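Module 771: Paving and Surface Water
Handout 3: Joints, drainage and edges

Reading before the seminar: Iyamu, course notes, section 18.

3.1 Joints
Concrete footways are laid in bays and divided by joints. Joints allow the slab to move with changes in temperature and control where it cracks. Students should be able to tell a transverse joint from a longitudinal one on site and mark both correctly on a plan.

3.2 Drainage
Gratings are to be set flush with the finished surface. A grating standing proud of the paving is a trip hazard and must be recorded as a defect. Survey sheets are drawn at 1:50.

3.3 Edges
A raised kerb separates paving from grass and gives the slab edge a clear line. Note the condition of the turf beside it. Thin or patchy grass should be entered under "Adjoining ground", together with any soil lying on the footway.

Compare the seams, the small drain grate and the kerb beside the lawn with the terms defined in 3.1 to 3.3.

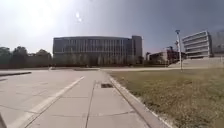 3.4 Coursework
Submit one survey sheet and a written note of 300 words to Feven Nigatu by the end of August.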